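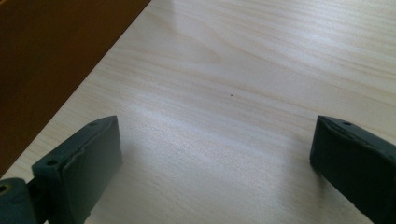

Learning to be a slow pair of hands

I have been meaning to write about the box for ages now, and since the kettle is on and the rain has set in, tonight will have to do.

For anyone new to the blog, I spend a good part of my working week at Ellery teaching robots to do small household jobs. The project is called Purnovau (I didn't choose it, and yes, we all say it differently). I don't write any of the clever code. My part is the doing. I pick up a pair of grippers, one for each hand, and I do the job with those instead of my fingers, over and over, so there is something for the robot to learn from.

When I started in March I thought it would be easy. I've opened boxes all my life! But a hand is a generous thing, with a palm and a thumb and a whole lot of feeling in the fingertips, and a gripper has two jaws and whatever patience you bring along with you. My first session on the box ran to 40 tries and I kept nine of them. I went home with sore wrists and told the dog all about it.

The task itself sounds like nothing. Bring the box to the middle of the table, undo the clasp, lift the lid, set it down again, close the clasp. The clasp is the hard bit. It's a little round brass-coloured thing at the front, and if you come at it from above the jaws hide it from you completely. I spent a whole morning poking at it like somebody trying to ring a very small doorbell. What helped in the end was coming in low from the right, with the left gripper holding the box steady, and then waiting a moment before I squeezed. That pause felt silly at first. Now I do it without thinking, and I've caught myself doing it at home with the biscuit tin.

The lid is glass, so I'm careful with it. You can see down through it to all the little compartments, small squares along the edges and one bigger space in the middle, and I will admit I've spent some time planning what I would keep in there. Buttons, I think. Buttons round the outside and my grandmother's thimbles in the big part.
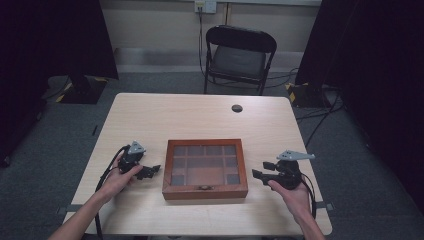 Things I wish I had known in March

Mind the cables. There's one for each hand, and they will find your elbow if you let them. I run mine down off the near side of the table before I begin, and I check them again after every break.

Go slower than you think you should, but keep moving. If I stop and dither halfway, I'm only teaching the robot to dither, and it has no trouble picking that up from me. When I lose my way in a try I put everything down, shake out my arms and begin again from the start.

Start with the jaws wide open and well apart. I used to creep in with them half shut, to save time, and then bump the box sideways and have to chase it across the table. A nice big gap gives you room to be a bit wrong.

Don't have your second coffee before the clasp. I learned that one at Sosgate, where we did a few weeks of practice with jars before any of this, and I seem to need to learn it again every so often.

My best day so far was 32 good tries out of 40, and I was so pleased that I bought a cake on the way home. The lovely part is that the tries I like best to look back on are hardly ever the fast ones. They're the ones where both hands seem to know what the other is up to — the left one settling the box, the right one taking its time — and it looks almost like a person who isn't worried about anything.

We move on to drawers next, using the Pollasex cabinet, and I'm told the top one sticks. I'll report back. In the meantime, if any of you have a good stretch for tired forearms, please leave it in the comments, as the one with the rolled-up towel has done nothing for me at all.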